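Okay, thread time. I've been promising this one since June and Amado Talavera keeps poking me about it, so here we go. Subject: email lists, and why I deleted most of mine on purpose. 🧵

Quick background for anyone new. I do email marketing for small shops, mostly food and homewares, mostly places with one person doing the marketing between serving customers. My biggest client right now is Bramen, who sell tea and the stuff you drink it out of. They said I could share numbers as long as I was nice about their old newsletter. I will be nice about their old newsletter.

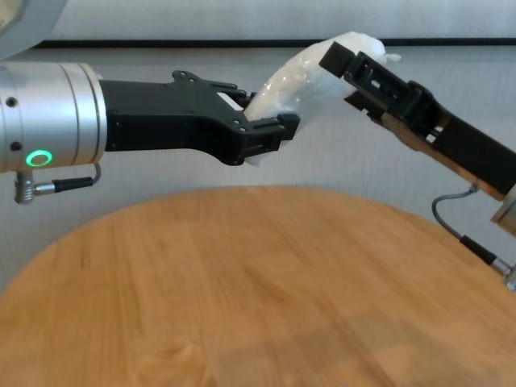
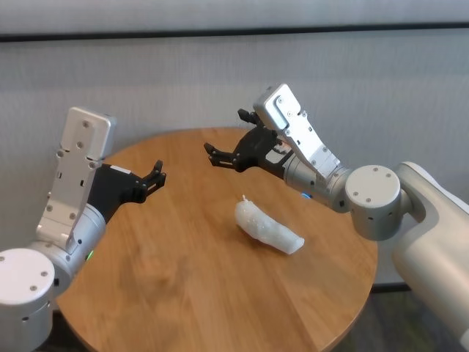 Round wooden table in both.

2/ So! Bramen had 2525 people on their list when I came on. Owner was very proud of that number. It was on a sticky note on the till. And look, I get it, it took years of clipboards at the market and a checkout tick box to get there.

3/ Then I opened the reports. A typical send got 125 clicks if it was a good week and there was a discount in it. The rest of the list was just sort of… sitting there. Some of those addresses hadn't opened anything since before the shop changed its name.

4/ My first instinct (my first instinct is always this, I'm working on it) was to fiddle with subject lines. I love a subject line. I could happily spend a whole afternoon on whether "Your autumn cuppa" beats "New autumn blends". We ran a few of those. The winner won by so little that I wouldn't bet lunch on it.

5/ Teodor Baran, who I share clients with and who is much calmer than me, looked at it and said "you're testing the paint on a house with no one in it." Rude! Also fair enough.

6/ So we did a re-engagement series instead. If you haven't done one, it's a short run of emails to the people who've gone quiet, asking if they still want to hear from you. Ours was three emails. I've seen people do 7, which to me is just pestering with a schedule.

7/ Email one was plain text. No banner, no logo, no product grid. It said (paraphrasing) "Hi, it's us from the tea shop, we haven't heard from you in ages, do you still want these?" with one link for yes and one for no. The no link was the same size as the yes link. I had to argue for that.

8/ Email two went out on the Friday of the week after, and asked what they'd like to hear about. Brewing stuff, new blends, sales only, or workshops. You tapped one and that was it, no form. I cannot stress enough how much people hate a form.

9/ Email three was the goodbye. "We're taking you off the list, here's the link if you change your mind." That one got the most replies of the lot!! People wrote back whole paragraphs. One woman apologised to us. Another told us about her kettle.

10/ Then the scary part. Everyone who hadn't opened, clicked or replied came off. I did the export first (ALWAYS do the export first, store it somewhere sensible, label it so you'll recognise it in a year) and then I hit the button and went for a walk around the block.

11/ The sticky note came off the till. I felt pretty bad about the sticky note.

12/ Okay, results, the bit you scrolled for. The list is much smaller. The open rate looks gorgeous but ignore that, it was always going to go up when you take out the people who don't open. It's just arithmetic, and half the case studies you read are showing off about it. Watch the raw clicks and the orders.

13/ Raw clicks held steady the first month and then crept up. Orders from email were 73 in the last full month, the best they've had outside of Christmas. I can't tell you how much of that was the clean-up and how much was the new interest groups from email two, since we did both at once like absolute muppets.

14/ Which brings me to my regret. I should've held back a chunk of the list and left it alone so we'd have something to compare against. I know this. I tell other people this at talks. I got excited.

15/ Things people asked when I mentioned this last time, so I'll just stick them here.

"Doesn't it cost you sales?" Maybe a couple. Someone who hasn't opened an email in two years could still wander in tomorrow. But they'd probably wander in regardless, and they can sign up again.

16/ "What about the people whose opens don't get tracked?" Good question and the reason I don't go on opens alone. We kept anyone who'd bought something in the past year, whatever the reports said about them. If they're spending money with you, leave them be.

17/ "Which platform?" Bramen are on Losetard, which is fine. The tagging is a bit clunky and the preview shows you a colour that isn't the colour you get. Wróbel (another client, bakery, gorgeous rye) are on something else entirely and the same three emails worked there with barely any changes. It doesn't matter much.

18/ "Can I just buy a list to make up the numbers?" No. Please. No. Apart from it being against the rules in most places, those people have never heard of you and they will mark you as spam, and then your actual customers stop getting your emails too.

19/ Oh, and the sign-up form. We changed that in the same month. It used to say "Subscribe to our newsletter", and now it says what you get and how often: one email a fortnight, brewing tips and whatever's new. Fewer people sign up. The ones who do seem to stick around. I'll report back once there's enough to go on, and this time I'm splitting it properly.

20/ If you want the three emails, I've put the wording in a doc and I'm happy to send it, just reply with TEA. Change the wording so it sounds like you, though. I've already seen one go out from a tyre place that still said "put the kettle on".

21/ Next thread is going to be about welcome emails, because I had a very strong disagreement with the team at Clallilau over whether the discount code belongs in the first one or the second one. I say second. Amado says first. We're both being very mature about it.

22/ Right, that's me. Dinner's on. Ask me stuff, I'll answer in the morning.

Replies

marketstall_jo
TEA please! Also we've got a sticky note on the till as well and now I'm eyeing it off.

Amado Talavera
First email. People signed up for the code, give them the code.

benandthebooks
Did you warn the owner how many would go before you pressed the button? I did this for a bookshop and didn't, and it was a very long phone call.

tilly_prints
The bit about same-size yes and no links is great. Our unsubscribe is pale grey on white and I've hated it since the day I started.

rosco.w
TEA. And what was the story with the kettle?

Contact | Copyright the author, please ask before republishing | Back to top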